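Notes from the Bilik open day, for whoever signs off on the equipment budget

Typed up fast on the train home, sorry for the state of it. Will tidy later. Maybe.

Got there just before 10 in the morning. Parking bad, coffee good. Bilik had its whole ground floor open, plus the two rooms upstairs where they do trials for customers who pack small stuff. Pens, brushes, cosmetics, that kind of thing. Close enough to our kitting work that it was worth the trip.

What I went to find out: can we put a two-arm cell on the marker line next year, what does it really cost once everything is added up, and what do we need to have ready before anyone quotes us. Partial answers to all three.

Ground floor first. Three vendors with stands. Ponetti had the big one, a two-arm cell on a wheeled base, fenced on three sides. Nice machine. Quick. It was picking bottles from a tray and the tray was perfect, every bottle in its slot. Asked what happens when parts come in a heap. Got a brochure. Asked again, got a different person, who said "that's a vision option" and that options are priced separately. Wrote that down twice.

Mao was smaller, a single arm on a bench plate. Cheaper to get into and they'll rent by the month, minimum 11 months, which is an odd number but they stuck to it. The rental includes one gripper set. A second set is extra, and for us there would have to be a second set, becuase a marker and a cup full of markers are not the same job at all. Service visits are included for the first half of the term only. Read the small print on that if we go this way.

Skilell doesn't sell arms. They sell the planning: come in, time the work, write the spec you then send out to vendors. Had my doubts walking up to the stand but this was the most useful talk of the day. Their point was that most buyers budget for the arm and forget the table, the trays, the guarding, the power drop and the person who looks after it. They said hold back 30 percent of the budget for that. Our draft has zero. So that's the first thing to fix.

Then upstairs. Slower up there and a lot more interesting. Task being looked at was desk kitting: markers out, markers gathered, into the mesh cup, cup squared up on the desk. Sounds like nothing.

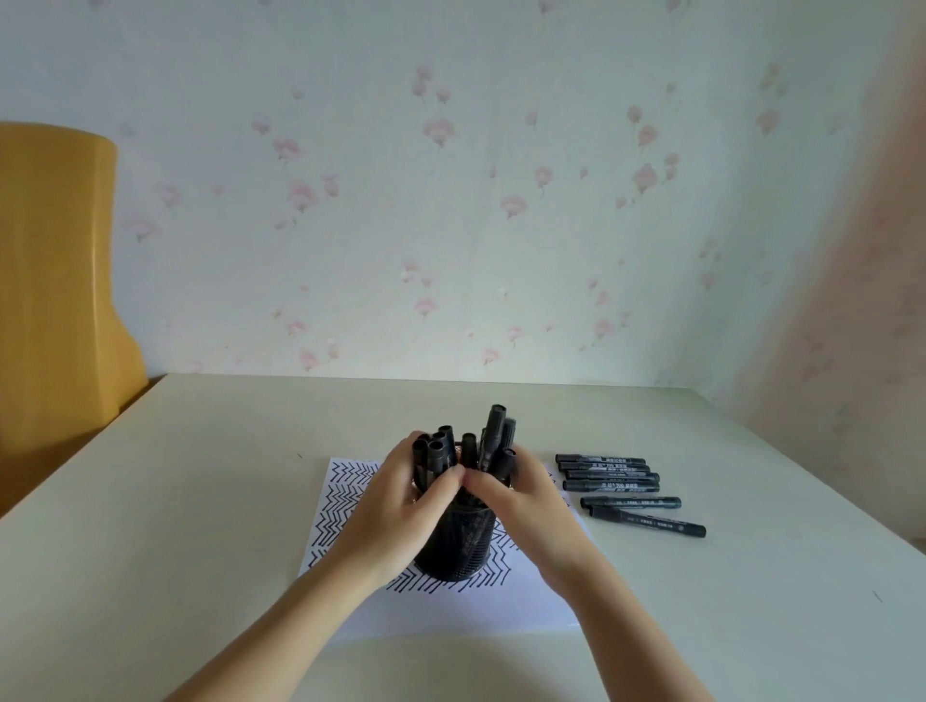 Two hands on one object, that's the line item. Steadying the cup and pulling the tops together at the same time is a thing people do without thinking, and for a machine it means a second arm, or a fixture that holds the cup for you. A fixture is a lot cheaper. Put both in the request and let the vendors price each way. A mesh cup is also a bad thing to grab with suction, so cross the suction gripper off our list now before someone falls in love with it.

Other thing about the heights. The tops don't all end up level in a cup, and our current spec says "uniform presentation" with no tolerance given. A vendor will either laugh or charge for it. We need a number there. I'd say loosen it as far as the customer will put up with.

Had a long chat in the stairwell with a woman from a paint brush company who is a year ahead of us on this. They bought first and planned after. Their cell sat under a sheet for most of the spring waiting on trays. Her advice was to order trays before the arm, and to get a sample box of the real product, 200 pieces, scuffed ones and all, and ship it to every vendor before they quote. No sample test, no purchase order. I like that rule. We should have it.

Lunch was sandwiches. Fine.

Back upstairs around 1:30 for caps and pen handling. This is where our own sheet is weakest. It says "inspect marker" and that's the entire line.
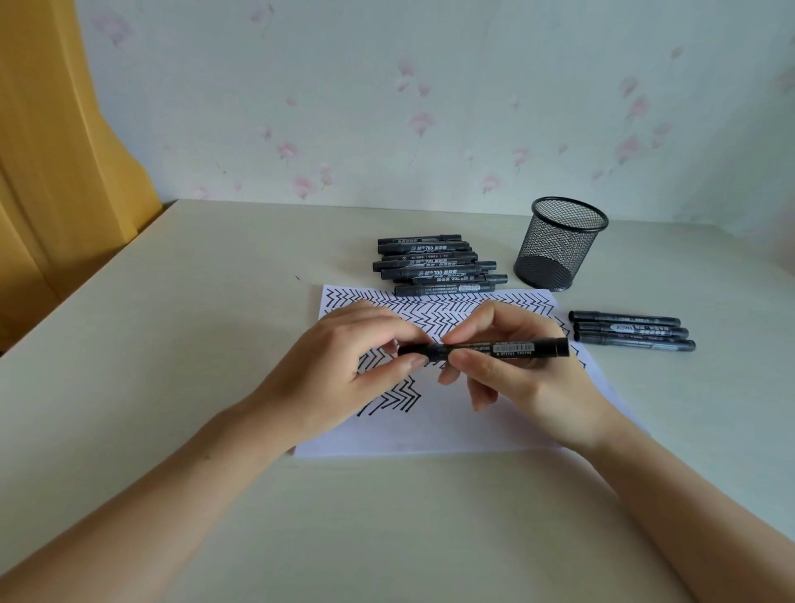
Cap on, cap off, label facing the right way, does it write. Each of those is its own station or its own few seconds, and each one wants a price. Caps especially. Grip too hard and you mark the barrel, too soft and it slips, so you're into force sensing, and Ponetti lists that as an option as well (of course). Black barrels on a pale surface should be easy for a vision system to find. Black barrels lying across each other, much less so. The Skilell man said ask for the overlapping case by name in the spec or you'll be shown the easy one.

My view, for what it's worth: keep cap work and the writing check with people for the first phase. Automate gathering and cup filling only. Brings the spec down to something two vendors could quote like for like, and we don't pay for force sensing we can't test yet.

Money stuff, rough:

- Buy (Ponetti type cell): too much for one budget year with options in. Would have to be split across two.
- Rent (Mao): fits in one year, with a second gripper set, and leaves room for trays and guarding.
- Planning study (Skilell): 20 working days on their usual plan, they think less for us since it's one line. Waiting on a written price.

I'd do the study first, then rent, then decide on buying when the rental runs out. Slower than what was promised in the April meeting, I know.

To do before we ask for quotes:

- Measure the bench. Nobody had the depth when I called in from the floor.
- Check if the power at the end of the line is enough, Mao wants its own circuit.
- Fix "inspect marker" and "uniform presentation" in the sheet.
- Box up samples. Real ones.
- Ask safety about fencing vs. a light curtain, the floor space is very diffrent.
- Find out who looks after the thing on second shift.

Brochures are in the blue folder on my desk. The Ponetti price list is only good through the end of the quarter, and the options page is stapled in at the back.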